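The Long Table at Bistness, One Thing at a Time

Kinga Erdős

39 comments 500 shares

I have wanted to do a gallery of table things for ages! Every October the workroom at Bistness gets a proper going over: everything comes off the long table, gets wiped, and goes back on a bit at a time, and while it's all out I get to look at it. I love this stuff. I love the cups and the cutting mats and the odd bits of metal in the tray, and I'm going to go through them in the order they went back on, with a line or two each (more than two in places, sorry, I got going).

The table
Wood, long, and older than anybody who works at it. I bought it from Jurko, the second-hand place behind the bus depot, and it came up Plilberg Street on a borrowed trailer with two of us walking alongside holding the legs. I oil it once a year and I look forward to it for weeks. The colour goes so rich in the first hour!

The table, window end
Best spot in the room from breakfast until noon. I sort beads and buttons there, and once the sun's gone round I move down to the other end with my tea.

The mats
Big dark grey ones for anything with screws in it. A dropped screw on bare wood will roll straight off the side and under the radiator, but on a mat it takes a lazy half turn and stays. I like a dark mat for small silver things and a pale one for small black things, and I will happily swap them halfway through a job.

The mats, hanging up
There's a rail on the back of the door with bulldog clips. Hang them by the short side. Ours spent a winter rolled up in a bucket and took until spring to lie flat again, with cookbooks on the corners.

The steel cups
My favourite thing in the whole workroom. They're plain stainless cups with a rolled rim, the sort you'd take camping, and you can stand one anywhere within reach and drop things into it without looking. The sound is wonderful — a screw goes ting, a washer goes tick, and a nut goes round and round before it settles. They came as a job lot from Jurko and I'd buy the same again tomorrow.

The steel cups, stacked
They nest, but only just, and if you stack them damp you'll need warm water and a friend to get them apart. Dry them first.

The brackets
Flat ones, bent ones, dark ones, shiny ones. We get them off old shelving and out of flat-pack furniture that people bring in when they move house. I leave the screws in their holes wherever I can, just done up a turn or two, so that when you pick up a bracket you've already got the right screws for it. It saves so much hunting.

The brackets, sorted
Short ones in the tobacco tin, long ones in the loaf tin. Anything with a hole in the middle as well as the ends goes in the loaf tin regardless, and I can't remember how that rule started but everyone keeps to it.
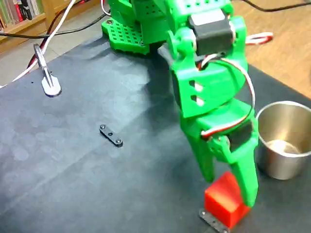
The screws came next, and the screws took the whole afternoon. I counted them this time! I'd said for years that there must be 2,000 in the big jar, and I tipped the lot out on a tray and went through in tens, and there were 2,477. I was thrilled. I wrote it on masking tape and stuck it to the lid, and of course people have been taking screws out ever since so it's been wrong from the first evening.

The screw jar, after
Pan heads in one jar, countersunk in the other, and a little dish for the ones with chewed-up slots. I keep the chewed ones for pressing patterns into clay. They make a beautiful mark, like a tiny starfish.

The blocks
We keep a bag of little coloured blocks and cubes for the kids who come in with their parents after school, and the grown-ups use them just as much. A block is a spacer, it's a paperweight, it's a thing to prop a picture frame on while the glue goes off. Red is always the first colour to go missing and the first one to turn up again, usually in somebody's coat pocket.

The blocks, washed
Into a pillowcase, warm soapy water, a good slosh in the sink, then out on a tea towel. Ten minutes and they're lovely again. Don't put painted ones in to soak.

The cable drawer
I know, I know. Everyone has one. Ours got a whole morning to itself, and I enjoyed it far more than I'd expected to. Each cable gets a loose loop and one twist of soft garden wire, never pulled tight, and goes in with the plug end facing front. If a cable hasn't got a partner in the building it goes in the basket by the door, and by the end of the week somebody's nearly always claimed it.

The cable drawer, open
Look how well it shuts now! It used to take a knee.

The small screwdrivers
Six of them in a strip of canvas I sewed up from a deckchair. One pocket per driver, stitched a bit snug, and I embroidered the size on each pocket in yellow thread. The numbers are wonky and I'm very proud of them.

The biscuit tins
Square ones stack, round ones look nicer, so there's a shelf of each. Labels go on the side, never the lid, as lids wander about and end up on the wrong tin. I found one marked "felt" that was full of candle ends and one marked "candle ends" with a jumper sleeve in it.

The glue shelf
Wood glue, paper glue, the one that smells of bananas. I wiped every neck and gave each bottle a new pin in the nozzle, with a bead on top so you can find it. Whoever thought of the bead (it might have been one of the Tuesday lot, or it might have been me) deserves a cake.

The rulers
Steel ones on nails, in height order, like a xylophone. The shortest is from my own school pencil case and it has a bite mark in it.

The scrap basket
Offcuts no longer than your hand. I went through the whole basket and kept nearly everything, which I realize isn't the point, but there was a piece of plum wood in there that I'd been missing since we moved in and I nearly cried.

The stools
Tightened, waxed underfoot, and pushed in all the way. Four match. The fifth is from a piano and goes up and down, so people race for it.

The end of the table, evening
By then the lamp's on and the kettle's been round twice, and I've started three new things before finishing the tidying. I can't help it. Everything's to hand and every tin opens on what it says it holds, and my own next job is a mobile for the stairwell made out of washers and bits of old bracket. I've already got a cup full of washers set aside for it.

If you've got spare tins (square, please, the round shelf is full) bring them in any afternoon and I'll put the kettle on.

Comments (showing 6 of 39)

plumwood_pat
The pins with beads on! I've thrown out so many bottles of glue with the nozzle gone solid. Doing this tonight.

Maree
How do you stop the loaf tin rusting? Mine went orange along the seam the first winter.

Kinga Erdős
Maree, a sheet of baking paper in the bottom and a tiny rub of the table oil round the seam. Ours has been fine so far, but the room is pretty dry with the radiator going.

oldshedder
2,477 and you did it in tens? You've got more patience than me. I weigh mine on the kitchen scales, count out a hundred, weigh those, and work it out from there. You do need them all the same size, mind.

Kinga Erdős
Oh, that's clever, but I'd have missed the fun of it. I found a brass one with a square head in there and I've no idea what it's from.

Tamsin B
I think I might be the jumper sleeve. Navy, ribbed cuff? If so, I've still got the rest of the jumper and I'd love it back.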